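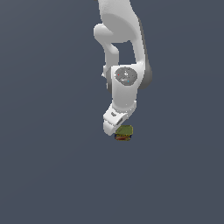
skirn_kev replied:
Forty-foot lots are fine if you plan the driveway first. We bought one at the Skirnbridge end of town and the driveway was what nearly sank us. Measure the curb cut before you measure anything else. The town allows one cut per lot and they will not move it once it's poured.

Ekaette Effiong replied:
Thanks, Kev. The curb cut is already in, on the left side. That leaves the right side for the house and a side yard of five feet, which is the minimum there. My question was more about whether a single-story plan is realistic on a lot that narrow. I keep being told to go up. My mother will live with us and she doesn't do stairs.

portersville replied:
Go up. You lose too much to hallways in a long single-story house. Ours has a hall that runs from the front door to the back bedroom and it's dead space. You heat it, you clean it, and all you do is walk down it.

Ekaette Effiong replied:
How wide is your hall?

portersville replied:
36 inches. It's the original one, the house is from the fifties.

oldmillroad replied:
I don't agree that you have to go up. My sister's place is one floor on a narrow lot and it has almost no hall. The kitchen and living room run front to back along one side, and the bedrooms open off that. You do hear the television from bed. She doesn't mind it. I would.

Suleiman Abubakar replied:
I draw plans for a small builder, mostly additions, some new houses. Single story on that lot is doable. What matters is the total you want. Ekaette, do you have a target square footage?

Ekaette Effiong replied:
The plan I like is the Hiseo, from a plan book. It's 1,138 square feet, three bedrooms, one and a half baths. I would want to turn the half bath into a full one next to my mother's room.

Suleiman Abubakar replied:
Then you have room. Pull the half bath out to the exterior wall and take the space from the linen closet. Put her shower on the same wall as the kitchen sink so the drains run together. Ask for a 36 inch door on her bedroom and on the bath, and a 42 inch hall if there is any hall at all. Have the framer put blocking in the bathroom walls for grab bars now, even if you don't hang the bars for years. It's scrap lumber and an hour of work.

portersville replied:
Or build the second floor and put her downstairs. Same footprint, twice the house. I don't see why that isn't the answer. The roof and the foundation are the expensive parts and you pay for those either way.

Suleiman Abubakar replied:
You pay for stairs too, and they eat floor space on both levels. And stepping up to two floors isn't the same house with more rooms. The framing changes, and the footings might. If she doesn't need the rooms, it's money spent on rooms she doesn't need.

portersville replied:
Everyone needs the rooms eventually.

oldmillroad replied:
We raised three kids in 664 square feet, so no, everyone doesn't.

skirn_kev replied:
Getting back to the lot. Ekaette, which way does it face? That five foot side yard is going to be dark if there's a two-story place next door. Ours gets sun on that side for an hour at noon and then it's moss.

Ekaette Effiong replied:
The front faces south. The neighbor on the right is one story with a fence. On the left there's the driveway, so the next house is farther off. I was thinking the bedrooms would go on the fence side and the kitchen and living room on the driveway side.

skirn_kev replied:
That's how I'd do it. Put the side door by the kitchen so the groceries come straight in from the car. We have to walk around to the front and I've regretted it every winter.

birchandnail replied:
Has anyone here used Grurell for windows? They're the only ones who would quote me on the narrow tall ones for a side wall, and I wonder if Ekaette will run into the same thing.

oldmillroad replied:
I got a quote from them. It was fine. Delivery was slow, I waited until July for an order I put in before the ground thawed. No complaints about the windows themselves.

birchandnail replied:
Slow I can live with.

portersville replied:
I can't. A house sitting open for weeks with plastic over the holes is how you get wet subfloor. Order windows the day you have a permit.

Suleiman Abubakar replied:
Agreed with portersville on that one. Order early and have a dry place to store them. Also check the fire rules for walls that close to the property line before you settle on window sizes. Five feet is right where a lot of towns start limiting openings. Call the building department and ask for it in writing. Bedroom windows also have to be big enough to climb out of, and the tall narrow ones sometimes fail that.

Ekaette Effiong replied:
I didn't know about the openings. I'll call in the morning. The Hiseo plan shows two windows in each of the bedrooms on that wall, so I may have to give some up.

oldmillroad replied:
The front bedroom can take its light from the front. For the middle one I'd do one good window, and skip the second. You want a wall to put the bed against anyway.

Ekaette Effiong replied:
My mother wants the back bedroom so she can look at the yard – she's already picked out where the tomatoes go. So that one has the back wall for a window. It's only the middle room that would be short.

skirn_kev replied:
Does the lot drain to the back? If it does, put in a swale before she plants anything. Ask me how I know.

Ekaette Effiong replied:
It drops toward the street a little. I walked it after the last heavy rain and there was a wet patch by the fence, nothing in the back.

Suleiman Abubakar replied:
Good. A lot that falls to the street is easier all around. It also helps with getting her in the door without steps. Bring the walk up alongside the driveway at a gentle slope and come in level at the side door. One inch of rise for every 12 inches of run is the steepest you'd want, and flatter is better. Tell the foundation crew before they set the height. It can't be fixed cheaply later.

portersville replied:
I'll give you the level entry, that's smart. I still say she'll wish she had the upstairs in ten years.

Ekaette Effiong replied:
I might. I grew up in a house on Ogundipe Street with two floors and we used the upstairs for boxes.

birchandnail replied:
What does the plan set cost, if you don't mind saying?

Ekaette Effiong replied:
$300 for the set with 4 copies. Changes are extra and they want them marked up on paper and mailed in.

Suleiman Abubakar replied:
Before you mail anything, find out if your town needs a local stamp on the drawings. If it does, have the local person make the changes and skip paying the plan company for them.

Ekaette Effiong replied:
I'll add that to the list for the morning. Thank you all. I'll post again when I've heard from the building department about the side windows.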